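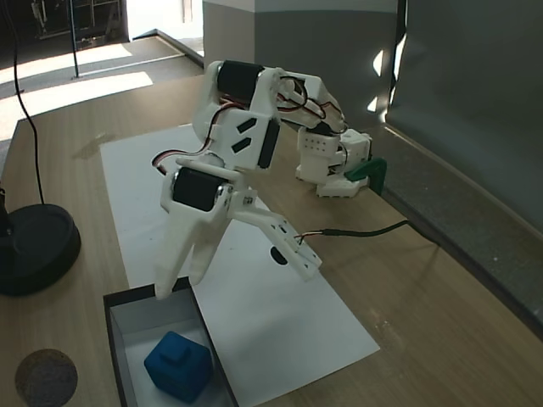

Oiled or lacquered for a desk top? Going round in circles

Furniture and Finishes > Wood care
11 replies

marrowfat
Posted 01/02/2026

I've got a light wooden worktop that I use as a desk and it needs refinishing. It had some sort of oil on it when I bought it and that has worn through where my forearms rest. There are two mug rings as well and a greyish patch by the window end.

I've sanded a test area on the underside at 120 then 180 and it comes up fine. What I can't decide is whether to go back to oil or put a proper lacquer on it. It gets used every day, mostly typing, some soldering, the odd bit of glue. I already have most of a tin of Rantala hard oil in the shed from doing the stairs.

Has anyone done both and got a preference?

quarterhinge
Oil. You can patch it. When a lacquered top gets a scratch through to the wood you either live with it or strip the lot. I did my kitchen table with the Rantala in January and it took three thin coats, a day between each. Wipe off everything that hasn't soaked in after 20 minutes or it stays tacky.

Lay the rags out flat outside to dry afterwards, don't ball them up in the bin. They can catch fire on their own.

DustyPlane
Disagree with the above. Oil is fine for a table you eat at and wipe down. A desk has arms on it for eight hours a day, and skin grease and sweat go straight into an oiled surface. That's where your grey comes from. Two coats of water-based satin lacquer and you forget about it.

If you solder on it, use a mat whatever you choose.

quarterhinge
The grey is by the window, he said. That's condensation dripping, surely. Nothing to do with arms.

marrowfat
It's "she", but yes, it's the window end. The arm patches are more of a dull yellow.

quarterhinge
Sorry about that. Then I'd treat the grey bit separately. Oxalic acid, gloves and eye protection, rinse well, let it dry for a couple of days, then sand. It may have raised the grain.

tin_of_wax
Is it solid all the way through or a veneer? Look at the end grain. If the pattern on top doesn't carry on down the edge, stop sanding now. I went through a veneer with a 120 disc and ended up painting it.

marrowfat
Solid, stave construction. The joints show at both ends.

Pell_Road
I've had an oiled top and a lacquered one side by side in the workroom for a few years. The oiled one looks worse but I like using it more. The lacquered one chipped along the front edge where the chair arms hit it, and water got under the chips and went white. I should have rounded the edge over first. If you go for lacquer, take the sharp corner off with 180 paper so the coat doesn't go thin there.

DustyPlane
That's a chair problem more than a lacquer problem. Lower the arms.

Pell_Road
They don't go lower.

tin_of_wax
Has anyone tried Pluvberg hardwax? It was on offer at the Galtach shop near me. The tin says it can go over old oil without sanding, which I don't quite believe.

quarterhinge
Used it on a shelf. It's all right, a bit shiny. I'd still sand first. It won't key to anything with polish on it, so if the top has ever had spray polish, give it a wipe with white spirit and change the cloth often.

marrowfat
Thanks all. I'm going with oil, mainly as I've got the tin. Plan is oxalic on the grey end, sand the whole top to 180, three thin coats, then keep off it for a week. I'll do the underside too, one coat, so it doesn't cup.

DustyPlane, I might come back and tell you that you were right.

DustyPlane
Leave it two weeks before you put anything heavy or rubber-footed on it. Monitor stands mark fresh oil.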